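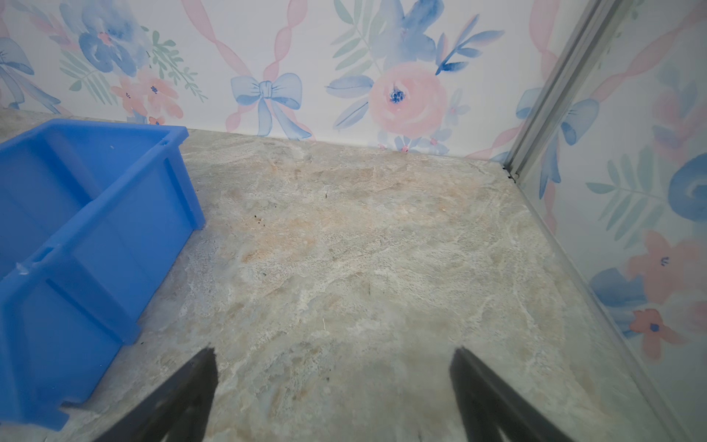
Section 4: Lining and Furnishing Your Nook

By now your frame is standing and square (if it still wobbles, go back to Section 3 and tighten the feet again). This is the part everybody looks forward to! A bare aluminum frame is a fine thing, but once the wallpaper goes up and the marble-pattern floor goes down, it starts to feel like a tiny room, and you'll find yourself wanting to put things in it right away. Try to hold off until step 16.

The steps cover the Neltmont nook with two papered walls, back and right. If you ordered the left-hand version, swap right for left all the way through.

What you need

Wallpaper, one roll (floral is our favorite, any paste-the-wall paper works)
Floor sheet, marble pattern, part 1444
Wall panels, 2
Smoothing brush or a clean dry cloth
Utility knife with a fresh blade
Metal ruler
Pencil
Plastic bin with a divider

Papering the panels

1. Lay both panels flat on a table, smooth side up, and wipe them down. Let them dry.

2. Unroll the paper and look at the pattern before you cut anything. Find a flower or leaf you can recognize easily and mark its height lightly in pencil on the back panel. You'll match it on the right panel, so that the pattern carries around the corner at the same level.

3. Cut a piece for the back panel, leaving an extra inch on every side.

4. Brush paste on the panel, not the paper. Go right out to the edges.

5. Set the paper down from the top and smooth it toward the bottom, working from the middle outward. Small bubbles usually flatten overnight. Big ones won't, so lift the paper and smooth it again while the paste is still wet.

6. Repeat for the right panel, matching your pencil mark.

7. Leave both panels flat for 22 hours. We know. Go do something else.

8. Trim the extra paper flush with the panel edges, using the ruler and the knife.

CAUTION: Cut away from your hand and put something under the panel. Change the blade if the paper starts to drag or tear.

Note: A busy floral is very forgiving. If your match at the corner is a little off, the rail covers the join and most people will never spot it. Plain stripes are another story, and we'd suggest saving those for your second nook.

Fitting the walls and floor

9. Slide the back panel into the frame from above until it sits on the bottom channel. Do the same with the right panel. The two meet at the silver corner rail.

10. Check the foot of the corner rail. A small gap at the joint is normal and leaves you some room for adjustment. If it's wide enough to lose a pencil in, loosen the lower bolt, press the rail down and retighten.

11. Sweep the base. Do it twice! Grit under the floor sheet shows up as little bumps, and the only cure is to pull the sheet back up.

12. Lay the floor sheet with the straight factory edge against the back wall. You want one clean horizontal line where the floor meets the paper.

13. Press the sheet along the right wall with your thumb and crease it gently. Fold it back, trim along the crease, and let it fall into place.

14. Smooth the sheet from the back corner toward you. Don't glue it yet. Vinyl likes to relax a bit, and warm rooms in May can make it grow more than you'd expect.

15. After a night, trim again if it has crept up the wall, then tape the underside along the front edge.

Note on color: the marble sheet is a mix of pale gray, beige and cream with peachy patches and thin white veins, and it's a lovely match for almost any flowery paper. It also hides crumbs, which is good or bad depending on how you feel about crumbs. Run your palm over it now and then.

Placing the bin

16. Set the bin down on the left side. We like a bright blue one against all those flowers, and the divider gives you two places to put things: bigger pieces in one, fiddly ones in the other.

17. Turn the bin so that a slot in the rim is easy to reach. Lift it straight up when you move it, especially in the first week, as dragging can ruck up the floor sheet.

18. Leave clear floor to the right of the bin. It's tempting to fill it, but you'll want the space for sorting, and a nook with a bit of open floor is so much nicer to use.

CAUTION: Don't stand the bin on the taped front edge. The tape will lift.

Looking after it

Sweep out dark specks and dust with a soft brush. For sticky marks on the floor, use a damp cloth and a drop of dish soap, and dry it afterward. Keep water off the wallpaper.

Scuffs on the bin are only cosmetic. Satish Negi, who tested this section for us, takes his off with a melamine sponge and swears by it. Try a hidden spot first, as it can dull shiny plastic.

If a paper edge comes loose near the corner rail, work in a dab of paste with a toothpick, press, and wipe the rail clean before it dries.

Spare floor sheets and panels are listed in Section 7 under Replacement Parts. Section 5 covers adding a shelf.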